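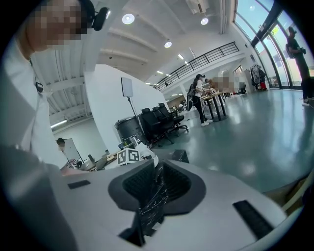
Re: cloth episodes, left gripper

Hortensia Espinoza wrote:
> We have 688 episodes in, but 39 fail the pose check.
> Is that the marker cube or the sync?

Sync, in 9 of them. The rest lose the left cube for part of the episode – please keep it facing up while the hand is on the cloth. I would drop all 39 and collect them again. Komow can take the right-hand stream as it is.

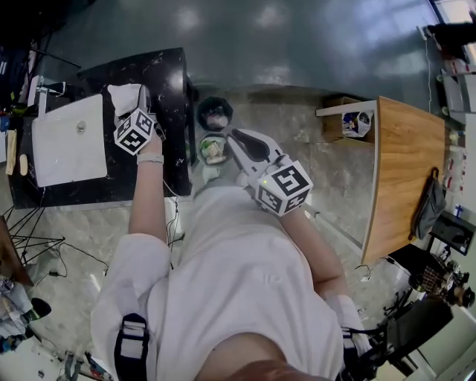 Left gripper on the cloth, right gripper open, seen from the head camera.

Stullitz wants the new split in October. Leave the old file names alone until then.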